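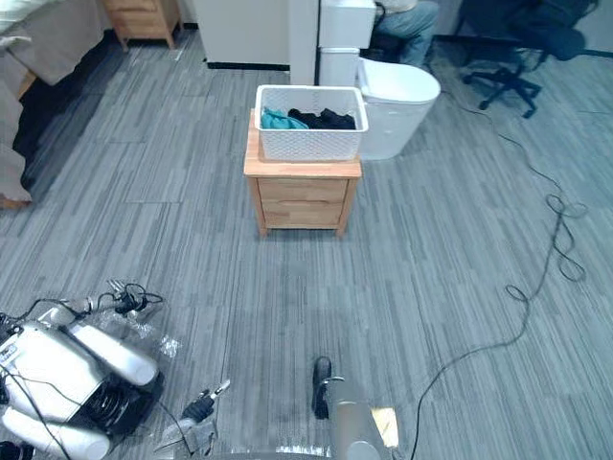 Textbooks > Home Skills > Unit 3 > Chapter 8

Chapter 8. Sorting the Laundry

Before any washing starts, the clothes must be sorted. Many students skip this step and later find that a light shirt became gray. In this chapter you will learn to make piles by color, to check pockets, and to read the care label – it is usually sewn in the side seam. You will need one basket and a flat place of good height, so your back does not get tired.

© Irnosel Press | Contact | Back to top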